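Why the Uvora handover policy kept failing: what we can and can't claim
Gonçalo Valente
Project report, robotics lab course, Feb 9, 2023

Our brief was to get a two-arm policy, trained entirely in the Pivex simulator, to pass a small block from the left gripper to the right. The training curve said we were finished in the second week. I didn't believe the curve then and I believe it less now. Out of 59 evaluation episodes, 32 ended with the block dropped or never picked up, and the success counter logged several of those drops as handovers.

The first explanation in our group was randomness: bad seeds, run it again. We ran it again with five new seeds and got the same behavior, so I would like that explanation retired.

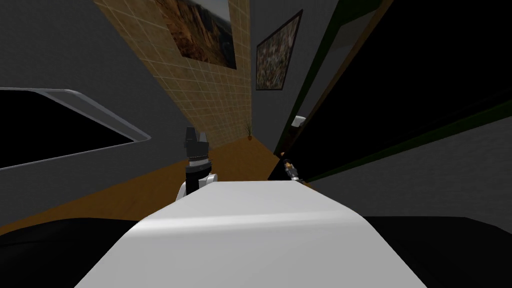 The fault we can defend is in the camera pose. Stenodard, our config tool, writes the head camera's rotation in degrees, and our loader read the roll value as radians. It gave no warning. Every render after that point came out with the room leaning hard, and the policy learned from those views without complaint. The walls and the wooden floor run off at steep diagonals, and the left gripper looks far larger than the right one. A policy can fit itself to that view, I suppose. But our evaluation script built the camera separately, with the correct roll, so we were testing on a view the policy had never seen.

Fixing the loader took two lines. After retraining, drops fell to nearly half of what they had been. That is an improvement and I don't think it's a solved problem. The remaining drops happen mostly when the right arm arrives early and closes on nothing.

The success counter is a separate issue. It checks the distance between block and right gripper at one time step and never checks contact. Any number in our midterm slides that came from it should be ignored, including the one on the title slide.

We had planned to move to the Sultana arms in the lab this month. I voted against it. The arms will follow a bad policy at full speed, and the speed limit in our controller has only been tested in simulation, by us.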